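4.2 Household Linen and the Problem of Small Stains

The second part of the study concerned table linen kept in use for many years. Earlier sections dealt with clothing and bedding, for which the reasons for keeping or discarding an item were fairly easy to group. Tablecloths proved harder. They are used less often than sheets, they are seen by guests, and many are received as gifts or passed down within a family. A cloth may spend eleven months of the year in a drawer and still be described by its owner as being in regular use.

Of the 389 households that returned the full survey, all were asked to name the oldest tablecloth they still put on a table and to state how it was cleaned, how it was stored, and whether it carried any mark that would not come out. The survey form was prepared in Luston and tested there in January before it was sent to the other two districts, Plurneck and Julach. The wording of the stain question was changed after the test. The first version asked whether the cloth was "damaged," a word that many respondents reserved for holes and tears. The final version asked only whether a mark remained after washing.

Answers to the revised question were long and often detailed. Respondents separated marks with a known cause – tea, gravy, candle wax, rust from a pin – from marks that had come up during storage. The second group was almost always described as brown or yellow, and was more often reported on white and off-white cloths than on colored or printed ones. This may reflect a real difference in how such marks form, or it may only mean that they are easier to notice on a pale ground. The survey data cannot settle the question, and we make no claim here about chemical causes.

What the data do show is a wide gap between noticing a mark and acting on it. In follow-up interviews with 22 respondents, most said that a small mark near the edge of a cloth did not matter, as it would hang below the tabletop. A mark toward the middle was treated differently. Several owners said they would place a dish or a vase over it. Others turned the cloth around or laid a smaller cloth on top. Only a few had thrown a cloth away for this reason alone, and those few were speaking of cloths bought within the past several years. Older pieces were kept. One respondent in Plurneck had moved such a cloth to the kitchen, where it served under the good one as padding.

Figure 3 illustrates a mark of the kind discussed: faint brownish specks near the center of an off-white cloth, with a stitched hem visible along the left side. 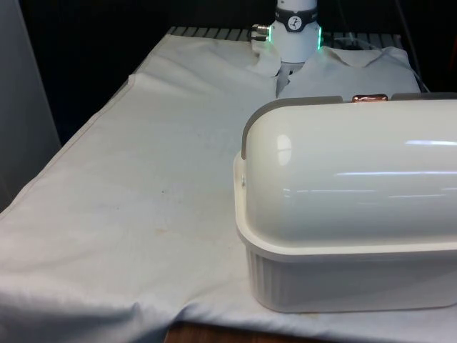

Figure 3. White cloth spread over a table, with small stains near the center.
Section authors: Sun-ja Geum and Yupin Prasertsri
Interviews: Pao-chu Tam

Storage habits were less varied than expected. Folding was far more common than rolling, and most respondents folded along the same lines each time. Ironing took place before storage in some homes and just before use in others, and owners in both groups held firm views on the matter. Those who ironed before use said that heat seemed to bring out old marks. Those who ironed before storage did not mention this, although they were asked the same questions in the same order.

Two limits should be noted. First, the condition of each cloth was reported by its owner and was not inspected. Second, households with no tablecloth in use could not answer this part of the form, and the results should not be read as a guide to all homes in the three districts. The treatment of napkins and runners, for which the response rate was lower, is taken up in Section 4.3.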